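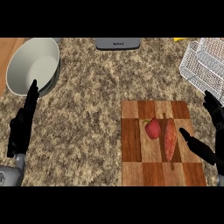
Honey, onions and a hot cloth: what families in one town do before they ring the doctor

Student project report, second draft, by Arvo Kokkonen
Project partner: Joonas Ojala

Why I picked this

My gran put a warm flannel on my chest every time I had a cough, and she'd have been very cross if you'd told her there was no trial to back it up. So when our health and society unit asked for a project on "everyday knowledge", I didn't have to think for long. I wanted to know how many households in Tendow still use home remedies for coughs and colds, where they learnt them, and whether using them changes when people go and see someone at the clinic.

Joonas came on board a week in, mostly for the numbers (he likes spreadsheets and I really don't). He was much more sceptical than me at the start, and we argued our way through most of the planning, which I think made the questions better.

What we did

We wrote a paper survey with a short version and a long version. The short one went into letterboxes across Tendow and the Skatilia side of the river with the community newsletter, 2,619 copies altogether. People could drop it back at the library or the chemist. We got 295 back. I was thrilled until Joonas worked out the return rate, which comes to a bit over 11 per cent, and then I was less thrilled.

The long version was a sit-down chat with anyone who ticked the box to say they'd be happy to talk. We asked everybody the same opening question - "What's the first thing you do when someone at home gets a cough?" - and then let them wander. Some of them wandered a very long way! I now know a great deal about one family's lemon tree.

Our supervisor, Dr Oksanen, checked the questions before anything went out and made us take two of them out because they were leading. One of them started with "Do you still believe", so fair enough.

What people told us

Honey won easily. It turned up with lemon, with ginger, with warm milk, with whisky (adults only, I was assured) and straight off the spoon. Steam came next, then salt water gargles, then chest rubs from the chemist, which a lot of people counted as a home remedy even though they come in a jar with a label on it. We hadn't thought about that at all when we wrote the survey. If I did it again I'd ask people to say what they mean by the word.

Onion was the surprise. Onion syrup, onion in socks, cut onion on the bedside table. The onion people were very loyal and a few of them wrote in the margins.

Where had they learnt it? Mothers and grandmothers, overwhelmingly. Quite a few younger people said they'd looked something up online and then phoned a parent to check. I loved that. 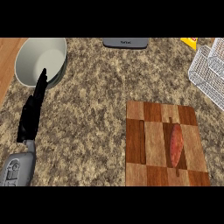 Does it put people off going to the doctor?

I'd expected a split, with remedy people over here and clinic people over there. Our answers didn't look like that. Most of the people who used honey or steam also said they'd see a GP if a cough hung about, and they could usually tell us what would worry them: trouble breathing, a high fever, a baby who wouldn't feed. A small group said they avoided doctors, and when we talked to them it was mostly about cost, the wait, or one bad appointment years ago. One woman from Uneck told me she'd felt laughed at when she mentioned her garlic, so she'd stopped mentioning things.

I've thought about her a lot. If people keep quiet about what they're taking, the doctor can't warn them when something doesn't mix well with a prescription.

What the research says (the short version)

There's reasonable evidence that honey eases a cough a little in children over one, and very clear advice never to give it to babies under 12 months because of the risk of botulism. Steam is shakier, and leaning over bowls of boiling water causes nasty scalds, especially in kids. For onions in socks I found nothing I could put in a reference list. Joonas was unbearable that afternoon.

Problems with our project

The 2,392 figure in our first draft was wrong. It left out the Skatilia letterboxes, and I'm sorry to anyone who read that version. The people who sent the survey back are probably the ones who care about remedies already, so we can't say much about the whole town. We also ran it in October, and we'd likely hear more about coughs in the middle of winter.

Joonas wants to do a follow-up at the clinic, asking patients whether they've told their GP what they take at home. We've put in the ethics form and are waiting to hear.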